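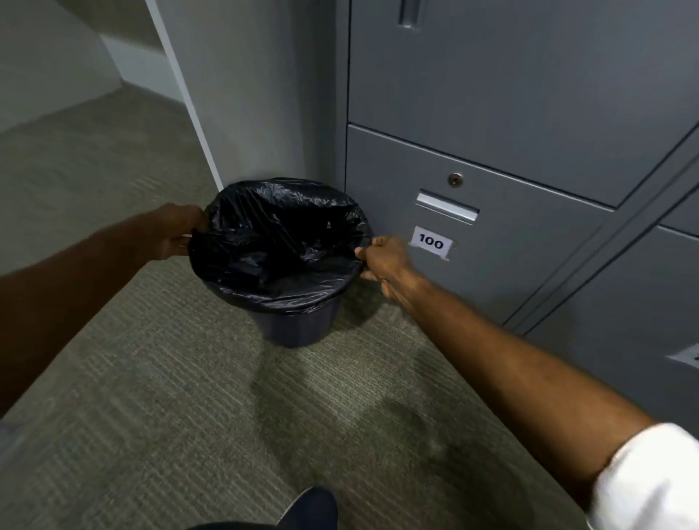

Grurkovell, May

Recording and labeling the bin liner task

Student guide, robotics club, manipulation group. Written by Melina Tsakiris, with corrections from Fotis Chatzigeorgiou.

Fitting a bag over the rim of a wastebasket is task 10 on the club list. It replaces the towel folding task from last term. The demonstrations are recorded from head height by a student doing the job by hand, then labeled, then used to train the policy that runs on the two-arm bench. This page covers the recording and the labeling. Training is on a separate page kept by Iason Lazaridis.

Read the whole page before your first session. Most of the clips we threw out last month were lost to steps 2 and 5.

What you need

One head camera, charged, with an empty card
One small round wastebasket
A box of bags, black plastic
The session sheet
A second person for the first two sessions

Step 1. Pick the location

We record in four places: the bench room, the kitchen corner, the stairwell landing and the locker corridor. The locker corridor gives the hardest clips and we want more of them. With the basket pushed into the inside corner between the wall and the lockers, the far side of the rim is hard to reach, and the hands have to work from the front and the sides. The policy trained on bench room clips alone did badly at this. It tried to come around the back of the basket every time.

Write the location on the session sheet. For the corridor, add the number on the nearest locker label. The basket at locker 100 is position C1. The other corridor positions are on the floor plan taped inside the lid of the camera case.

Step 2. Set the camera

Tilt the camera down until your hands are in view with your arms half extended. Stand where you will stand during the task, look at the rim of the basket and check the preview. The rim should sit near the middle of the picture. If you can see mostly wall, the tilt is too shallow.

Set exposure to fixed. Black plastic under ceiling light gives strong highlights, and on automatic the picture gets darker and lighter as the bag moves. The contact points between fingers and bag then disappear for several frames at a time. Vasiliki Andreadis measured this on the first batch: of 948 clips, 423 had at least one exposure jump during the stretch phase. Those clips are still in the archive but are not used for training.

Fast hand motion will blur a little. This is acceptable. Do not slow down to avoid it, as unnaturally slow clips teach the wrong timing.

Step 3. Do the task

Start recording with the basket empty and the bag folded beside it. Then:

Open the bag and shake it once.
Lower it into the basket so that the opening is above the rim.
Hook one hand over one side and pull the plastic out and down over the lip.
Hold that side. With the other hand, pinch the opposite edge and stretch it taut.
Pull the second side down over the outside.
Work along the rim until no part of the bag stands above it.
Take both hands away and hold still for two seconds.

Either hand may go first. Alternate between clips and note which one on the sheet (L or R).

The bag is larger than the basket and the plastic rarely goes down evenly. You will often have one side pulled well down over the outside while the other is bunched in folds above the rim. Leave this as it happens and fix it in the sixth action. Do not restart the clip. We need examples of recovery, and a clip with an uneven middle and a correct end is worth more to us than a clean one.

Restart only if the bag tears, the basket falls over, or somebody walks between you and the basket.

Step 4. Change something

After every five clips, change one item: the distance you stand from the basket, the angle of approach, or the location. Shirts with long and short sleeves are both fine. Rings and watches come off, mainly to keep the hand tracker stable.

Step 5. Copy the files

Copy the card the same day, before the camera goes back in the case. Use the name format location_position_operator_count. Operator codes are on the sheet. Do not use your own initials. We have two people with the same ones and it took an evening to sort out whose clips were whose.

Check the first and last clip of each session by playing them through. If either is cut short, check all of them.

Step 6. Label the phases

Open the session in Fimum, which is the labeling tool Josphat Magesa wrote for the club. Each clip gets five phases:

open — from first touch of the bag to the end of the shake
insert — until the opening is level with the rim
hook — until the first side is over the lip
stretch — until the second side is over the lip
settle — until both hands are off

The boundary between hook and stretch causes most of the disagreement. Use this rule: stretch begins on the first frame where both hands are holding the bag at opposite sides of the rim and the plastic between them is under tension. If the second hand is touching the bag but has not gripped it, you are still in hook.

Plastic sagging into the opening between the hands does not mean there is no tension. Look at the edge of the bag, from the gripping fingers to the nearest point on the rim. If that edge is straight, it is under tension. If it is curved or folded, it is not.

For bunched plastic on the far side, add the flag "uneven" to the phase in which it appears and again to settle if it was never corrected. Where the far side is hidden by a hand or by the bag itself, use "far side unknown". Do not guess from later frames.

Step 7. Cross-check

Swap sessions with another student and label ten percent of each other's clips without looking at the first set of labels. Phase boundaries should agree within six frames. If they do not, bring both sets to the Chatzigeorgiou bench during lab hours and go through them together.

Known problems

The hand tracker loses the far hand when the fingers curl over the rim and only the knuckles show. It usually comes back within a second. If it does not, mark the gap by hand.

Shadows on the carpet are sometimes detected as part of the basket, mostly at position C1. Danon, the segmentation model we use at present, has a setting for this under "floor mask". Turn it on for all corridor clips.

Dark blue basket, black bag: the lower edge of the draped plastic is hard to find in dim clips. Label it on the brightest frame in the phase and let the tool carry it forward.

Current count

The target for the end of term is 2,000 usable clips over all four locations. The stairwell landing is closest to full. Sign up for corridor sessions first, and return leftover bags to the shelf under the bench.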